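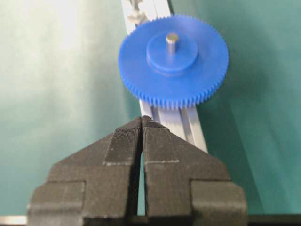 Spur gear

A spur gear is a cylindrical gear whose teeth are cut straight and parallel to the axis of rotation. It is the simplest form of gear and transmits motion between parallel shafts. Two spur gears mesh correctly only if they share the same module (or, in inch units, the same diametral pitch) and the same pressure angle.

Geometry

The module is the pitch diameter in millimeters divided by the number of teeth. The pitch circle is the imaginary circle on which two meshing gears roll without slipping. Most modern gears use an involute tooth profile with a pressure angle of 20 degrees; older designs often used 14.5 degrees. The involute form keeps the speed ratio constant even when the distance between shafts varies slightly.

The gear ratio is the tooth count of the driven gear divided by that of the driving gear. An external pair reverses the direction of rotation. An idler placed between the two restores it and leaves the overall ratio unchanged. 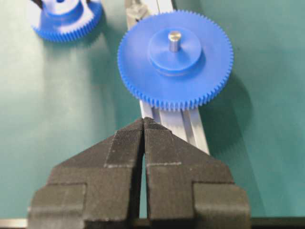
Materials

Steel is usual where loads are high. Brass is common in instruments and clocks. Molded plastics such as acetal and nylon are used in printers, toys and small appliances, where low noise and low cost matter more than strength. Plastic gears can often run without added grease, but they expand with heat — and nylon also with moisture — so backlash must be larger than in a metal pair.

Noise and wear

Spur teeth engage across their full width at once, which makes them louder than helical teeth at high speed. They produce no axial thrust from the tooth load, so simple bearings are often enough. Common forms of damage are pitting, scuffing and fatigue cracks at the tooth root. 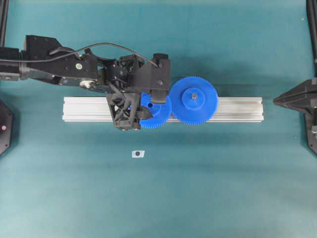 Stenddale Technical Encyclopedia — Machine Elements Department
Section editor: Tihomir Stojanovska

See also: Helical gear; Rack and pinion; Backlash; Idler gear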